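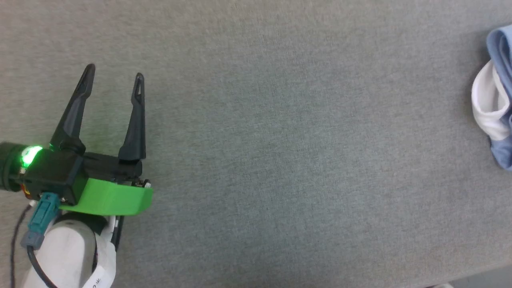 Dropping two streaming services for the winter

I went through the card statement in October and found I was paying for four video services. I use maybe one of them in a given week. So I sat down after dinner and decided which two to cancel, and I'm writing it up here mainly so I remember why when the "come back" emails start.

What I had

Plundar was the first one I signed up for and the one everybody in the house knows how to use. It has the biggest catalog and the worst search. If you type the exact title of a movie it will show you six things that are like that movie, and then the movie.

Flurnon I got for one show, a crime series set in a harbor town. I finished the show in the spring. Since then I've opened the app to see if there was a new season and closed it again.

Strobel is the one with old movies. Black and white stuff, westerns, a lot of foreign films with decent subtitles. The app crashes on our TV if you pause for too long, and you lose your place.

Melloria came bundled with the phone plan for a year and then quietly stopped being free.

How I decided

I looked at the watchlists first. Mine on Plundar had 547 titles in it. I scrolled for a while and didn't recognize a good part of them. I must have been adding things from my phone at night. I cleared the whole list, which you have to do one title at a time, so I gave up partway and made a new profile.

Then I checked the viewing history on each service. Flurnon had nothing since the harbor show apart from half of a cooking competition. Melloria had a lot of reruns, mostly sitcoms that play while somebody folds laundry. I can't really call that watching.

Strobel surprised me. I'd have guessed I used it once a month, but there was something on there nearly every weekend, including a three-hour war movie I had forgotten I finished.

So Flurnon and Melloria are gone. The two of them together came to a bit over $180 a year for what we were paying. Flurnon canceled in a couple of clicks. Melloria made me go through the phone company, and the chat window timed out on me the first time.

What I'm doing instead

The library lends DVDs for a week and I still have a player that works. They have shelves of box sets, and the holds list online is easy enough. I put in for two seasons of a hospital drama I missed when it first aired.

I also started a plain text file for movies people tell me about. Title, year, where it's playing if I know. I cross things off when I've seen them or when I decide I don't want to. It's short so far and I'd like to keep it that way.

If the harbor show comes back I'll pay for Flurnon for a month, watch it and cancel again. The kids have asked about Melloria once. I told them the sitcoms are on regular TV at 6:30 and they seemed fine with it.

Next I need to figure out why Strobel keeps crashing. I've already reinstalled it, and the TV says its software is up to date. If anyone has the same problem and fixed it, leave a comment.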